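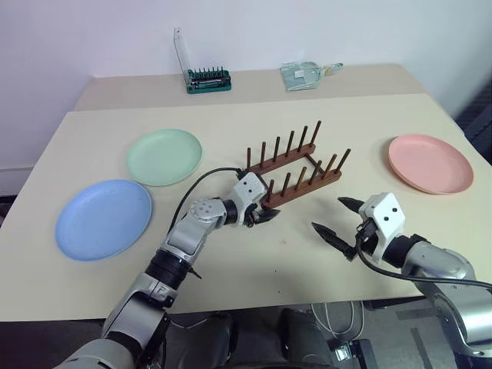 **Food & Baking / Visits**

In March I visited the open day of the Paju bakery in Gandcombe. My friend Margus Kivi works there with the sweet doughs, and he got me a place in the morning group. We were 31 people, all with paper hats.

The tour began in the flour room. Paju takes its rye from the Norkero mill and keeps the sour starter in steel tubs with a cloth over them. Margus let us smell two of them. The younger one was like apples, the older one like strong vinegar.

Then we saw the cardamom buns. The dough rests one night in the cold, and in the morning two bakers roll it, fill it with butter and sugar, and twist it by hand. They make more than 400 on a normal day. I tried to twist three and they opened again on the tray.

The ovens were the part I liked most. The rye loaves go in very hot, then the heat is lowered and they stay for 84 minutes. We ate slices with salted butter, plus a small almond cake called Witoler, which is sold only in the shop.
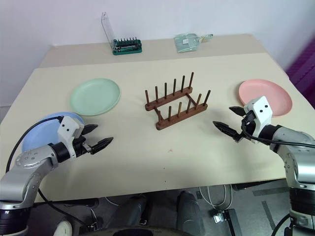
## If you want to go

The bakery is a short walk from the bus stop of line 113. Write to them early for a place, and wear closed shoes. The shop accepts cards.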